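From: Bouchra Benjelloun
To: onine-users
Date: May 29, 2022
Subject: Re: [onine-users] Wrist view only, or wrist plus overhead?

On Friday, Stüber wrote:
> We are about to retrain on the Kullonby set and would like to
> drop the overhead view to save disk space. Has anyone compared
> the two properly? Also, how many of the 2,000 episodes are
> usable? The readme doesn't say.

Second question first. 1,971 are usable. The other 29 have gaps in the joint log and I have taken them out of the index. The files are still on the server if you want them for something else.

On the views, yes, we compared them. Same network, same training length, 5 seeds each, tested on 450 held-out starts. With the wrist view alone the grasp itself was as good as with both. What got worse was the part before it, when the arm has to choose which thing to go for. If the target began outside the wrist view, the policy often went to the nearest object and stayed there.

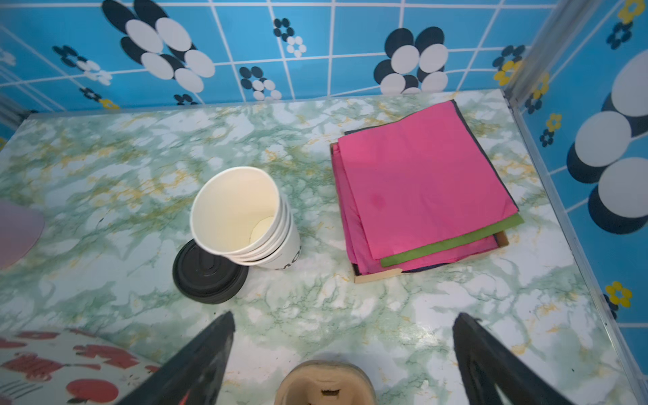 Patterned surroundings made a difference too. On the plain grey bench the two set-ups were close. With flowered tiles behind the objects, or a marble-pattern table top, the wrist-only policy slowed down and made more small corrections on the approach. White paper cups on a pale surface were the worst case for us. Soft things such as folded cloth gave less trouble than I expected, though we only scored reaching the pile and closing on it, so please don't read more into that.

Changing the crop didn't help. Random colour shifts in training helped a little with the tiles and did nothing for the wrong-object problem.

If disk space is the main worry, I would keep the overhead view at half size. We tried that on two of the seeds and saw no drop. The config is in the Lallness branch, under views/half.

Per-seed numbers are in the same folder. Let me know if the paths don't work from outside.

Bouchra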